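Bench notes, August, finger comparison, wrist camera B

Started 14:10. Skye had the arm until lunch, so the home position had to be taught again before anything else. Controller on the Skeron firmware, unchanged from last week. Force limit left at 12 N.

Question for this session: do we keep the curved fingers, or go back to the straight Jaltidberg pair that Lai-ching prefers? The straight ones close more evenly. The curved ones give the camera more to look at between the tips, and Narendra's pose estimator needs that. Both sets have the same stroke, so only the view and the contact patch change.

Lens focus fixed at 200 mm. Exposure locked at 5 ms after the auto setting hunted on the first three approaches. Gain as low as it will go without the walls turning to noise.

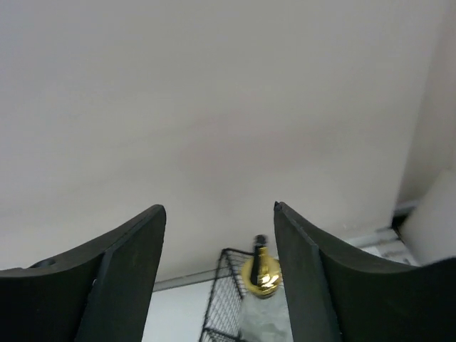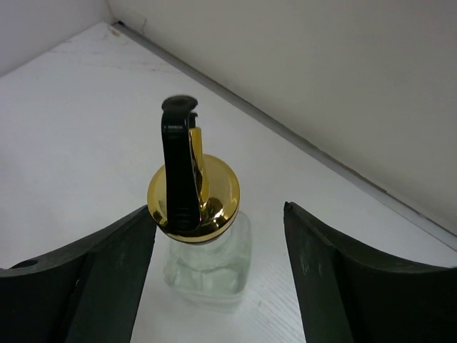 Curved fingers fitted, open.

Narendra's estimator takes its starting point from the brightest closed shape between the fingertips and fits the upright axis afterwards. On plain caps this is fine. It is less happy with polished metal, where the bright patch moves as the wrist moves and the fit goes with it. The gold cap on the square glass bottle is a fair test of that, with the black spout standing out of the top and the lever beside it giving a second highlight. I would sooner start from the spout, which is dark against a white table and has a clear tip. The drawback is that the spout is curved, so the axis has to come from the collar or be set by hand. Clear glass gives the depth estimate very little to hold on to and I have masked it out for now.

Changed the starting point to the dark region and ran the logged approaches again offline. Log 859 is the one to look at. With the old method the estimate jumps sideways twice during descent. With the new one it drifts slowly and in one direction, and I can correct for a drift. Have not tried it live.

Straight fingers fitted at 15:40. The tips sit further into the view and hide the lower part of the object sooner on the way down. Closing is better, as Lai-ching said. Pad wear could not be compared fairly, as the straight pair is nearly new.

Emiliano asked whether the camera bracket could be tilted to suit the straight pair. It could, but then the calibration has to be done again for every finger change, and the Plermont bracket has no index marks. If someone cuts a slot and scribes two positions I will reconsider.

Left on the arm: curved set, limit 12 N, exposure locked.

To do
Live run with the spout as starting point, slow descent only.
Ask Madhu for the drawing of the Dubey adaptor plate, second revision.
Repeat the straight set with worn pads.
Put the 2.5 mm hex key back in the drawer by the controller.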